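I was at the open day of Wedura in August, and I want to write down some things before I forget them. A small thread.

The program was simple: coffee, a short talk, and then the demonstration of Flatia, their software for training home robots inside a simulated apartment. We were a group of 14 visitors around one large screen.

First we moved through the rooms without any hurry. The bathroom has teal walls and a wooden floor, and someone left a green sponge on the sink. I liked this detail very much.
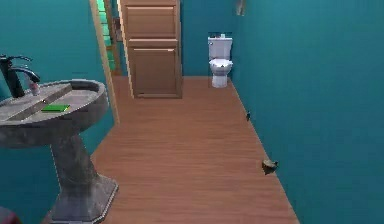

Bram Verschueren gave the demonstration. He told us they have 3,000 variations of this apartment, with other furniture and other colors, so the robot does not learn only one home by heart.

I asked him if narrow rooms are more difficult. He said yes - turning is the problem, more than driving straight.

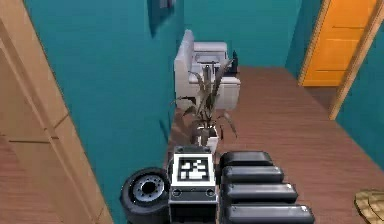

He also explained that a full run takes 7 minutes, and that they repeat it at night when the computers are free.

A lady from Claeys asked when it goes to real homes. Bram did not want to promise a date, and I respected this answer.

After the break there were five short talks. The one from Futora, on door handles, was my favorite.

If they organize it again next year, I will come - and I will bring my colleagues.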